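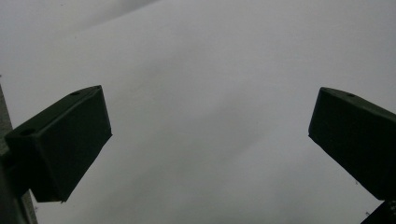
Eating in Stultport – speaker notes
Print this page | E-mail this page

Opening (two minutes)

Thank the hosts. Ask who has been to the old harbor district. Most people take the ferry straight past it.

Stultport has a Latvian quarter four streets long. Families came to work at the Lavel cannery, and when it closed many of them stayed and opened kitchens. The last count gave 1,466 residents and 45 places to eat, most with fewer than ten tables.

Where to start

Dadorance is the bakery on the corner by the tram stop. Go before eight for the bacon buns. Rye bread comes out later in the morning and sells by the half loaf. Pause here for questions on getting there – the 199 bus is easier than the tram.

Soltani is two doors up. Gray peas, smoked fish, cold beet soup in summer. Gunārs Grīnberga has cooked there for years and will sit down and talk if the room is quiet. Mention the back stairs, they are steep. 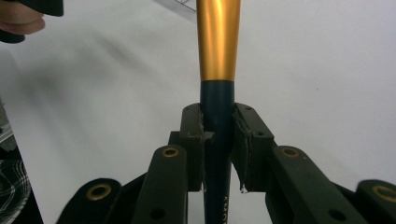 When to go

December is my pick. The market runs along the canal and the stalls sell hot black currant juice. Rooms are cheap then, but book early for the last week. In summer the cafes put chairs out on the quay and lunch goes on until four.

Skip if short of time: the cannery museum, the walk to the lighthouse.

Close with the bus times, then take questions.

Contact | Copyright 2019 | Back to top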